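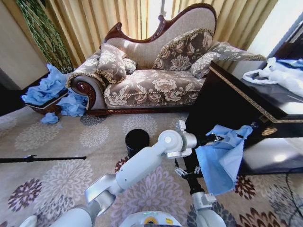

Photo: Dostau

My aunt left me the chaise, the cushions and a note saying the blue things in the basket needed sorting. That was it. No key to anything, no jewels, just a sofa with a crest like a wave and a heap of blue cloth falling out onto the carpet.

I'd paid 572 dollars to get up to Povance, so I wasn't going home without a look. I sat down on the big cream flowers (you don't so much sit on that thing as perch) and stared at the basket for a good long while.
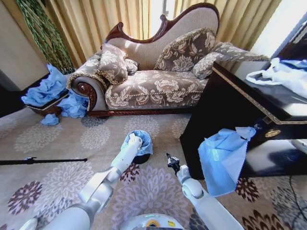

Start with whatever's on the floor, my cousin told me over the phone, and don't you dare move the cushions, she had them just so. I said I wouldn't dream of it – and then I moved one, and put it right back, feeling about six years old!

So I started with the floor. I shook things out, I folded, I refolded. My aunt could fold anything flat as an envelope, and I never learned how.
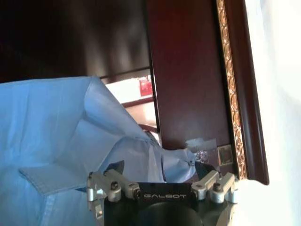 Check the hems, said the neighbor through the open door, she always hid things in the hems. I ran my thumb along every stitched edge I could find and felt nothing but thread. Then, deep in the last one, something crackled. It was a slip of paper from the Kurkeck furniture store, and on the back, in her slanted writing: "Paid off. Now somebody sit on it."
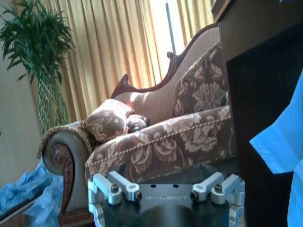 POVANCE, July 2025

Dear Auntie,

I'm sitting on it. The sun's on the backrest and my feet are up – shoes off, don't worry. I still can't fold.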